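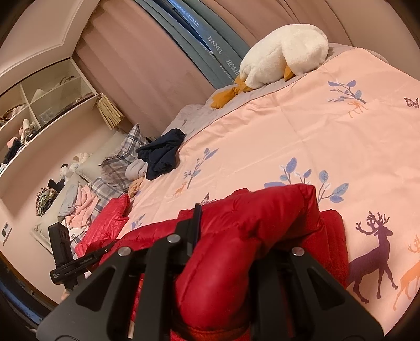

Gukix – Cahier maison n° 2, p. 60

Housse de couette Sivstead, motif forêt

Un lit rose pâle avec des cerfs dessus, je sais, sur le papier ça peut faire chambre d'enfant. Et puis on déplie la housse et on change d'avis ! Le rose de la Sivstead est très clair, presque poudré, et ce sont les bêtes qui prennent toute la place : un grand cerf violet aux bois bien ramifiés, des cervidés orange, des branches bleues qui montent entre eux. Il y a même un petit papillon, qu'il faut chercher un peu.

Le dessin est signé Olga Moreira, qui travaille avec nous depuis la collection Mota. Elle a d'abord découpé ses silhouettes dans du papier de couleur avant de les reporter à l'échelle du lit, et ça se sent dans les contours, francs, sans ombre ni détail à l'intérieur. Elle voulait qu'on puisse lire le motif depuis la porte de la chambre. Les petits animaux, eux, se découvrent plutôt de près, le matin, quand on n'a pas encore envie de se lever.

Côté tissu, c'est une percale de coton, lavée une première fois à l'atelier. Elle est mate, assez fraîche au toucher, et elle s'assouplit encore au fil des lessives (la mienne tourne depuis décembre et je la préfère à celle du stock). Fermeture par boutons au pied, deux liens intérieurs dans les angles du haut pour tenir la couette en place. Les taies sont vendues à part.

Avec quoi la marier ? On me pose souvent la question et je réponds toujours la même chose : avec du rouge. Un rouge vif, brillant, matelassé, posé au pied du lit ou étalé en plein milieu, et le rose cesse tout de suite d'être sage. Une doudoune fait ça très bien, un édredon aussi. Le bleu des feuillages tient le coup à côté, et l'orange des bêtes se réchauffe.

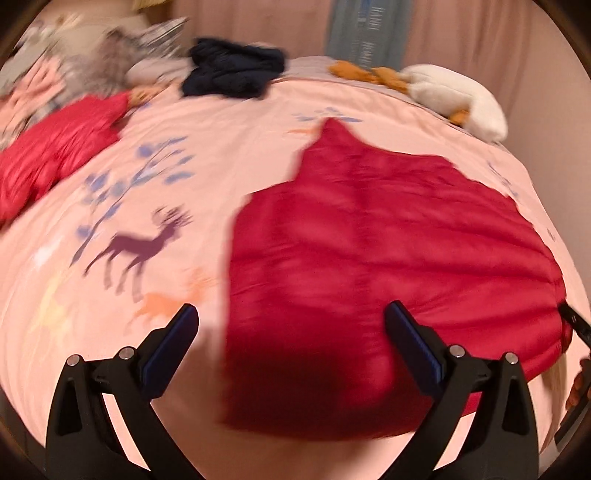
Si le rouge vous paraît trop fort, essayez le prune, dans le ton du grand cerf, ou un bleu nuit. J'éviterais un autre imprimé à côté – la forêt a besoin d'air. Un drap-housse uni suffit, le nôtre en blanc cassé vient de la ligne Kekutier et sa percale est la même.

J'ai un faible pour le renard orange, lancé en pleine course, la queue tendue derrière lui. Olga l'a ajouté tout à la fin, et je ne vois plus que lui quand je fais le lit.

Entretien : lavage à 60 °C maximum, sur l'envers, boutons fermés. Séchage à l'air de préférence. Repassage facultatif, la percale froissée va bien à ce dessin.

Première impression : 2 000 pièces. Disponible pour lit simple et lit double. Pour recevoir un échantillon de tissu, écrivez à l'atelier en précisant « Sivstead rose ».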